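Open Studio Weekend – Frequently Asked Questions

Last updated April 8, 2026

When and where is it?

The open studios run over the last weekend in April on the upper two floors of the Rodon Building, off Baxter Street. Doors open at 11 and close at 5 on both days. The street entrance is the one with the green awning. The loading door at the back stays locked.

Do I need a ticket?

No. Entry is free and you can come and go as you like. The Saturday evening talk is the exception. It has 40 seats and you book those at the front desk or by email.

How many artists are taking part?

There are 89 this year, counting the people who share a studio. A printed map is available at both stairwells. Studio numbers on the third floor changed over the winter, so last year's map won't help you much.

Can I buy work directly from the artists?

Yes. Each artist sets their own prices and takes their own payments. Most accept cards, a few only take cash or checks. The building takes no commission on sales made during the weekend. If a piece is marked "Gendard" on the label, it is on loan from the Gendard collection and isn't for sale.

Can I take a painting home the same day?

Usually. Some artists prefer to keep the wall full until Sunday at 5, and in that case you'll be asked to pick up the following week. Oil paintings finished this spring may still be soft in the thicker areas, so ask before you wrap anything.

Are prices negotiable?

That depends on the artist. Many offer payment in installments, usually over 3 or 4 months. It's fine to ask.
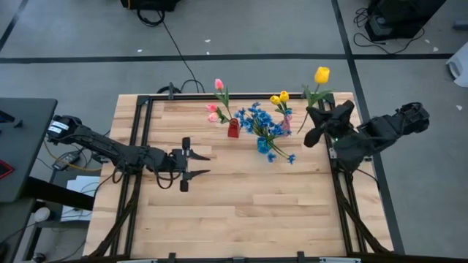 Ruby-Lee Kingi wrote to us after last year's event to say that she had wanted to buy a small drawing but couldn't tell which works were studies and which were finished. She thought the labels should make this clear, and asked whether studies are ever sold at all.

They are, and the labels now say so. Anything marked "study" is a preparatory work, normally unframed and priced lower. Sketchbooks laid out on tables are for looking through only, unless the artist tells you otherwise.

May I take photographs?

Ask in each studio. Hallways and the shared gallery are fine without asking. Please don't use flash or set up a tripod.

Is the building accessible?

There is an elevator to both floors from the Baxter Street lobby. Two studios at the north end of the third floor are up a short flight of steps – those artists are also showing a few pieces in the shared gallery. Restrooms are next to the elevator on each floor.

What is the Saturday talk about?

Digby Pearce will talk about working in series, and about the paintings he made during his residency at Olamard. It starts at 6 in the shared gallery and lasts an hour, with time for questions afterward.

Can I bring children or a dog?

Children are welcome with an adult. Many studios have open paint and sharp tools within reach, so keep small children close. Only service animals are allowed inside.

Where can I park?

Street parking on Baxter Street is free on Sunday and metered on Saturday. The lot behind the building is for tenants only, both days.

How do I apply to show next year?

Applications are open to anyone renting space in the building, including sublets of six months or more. Forms go out by email in the fall. If you aren't on the tenant list, leave your address at the front desk.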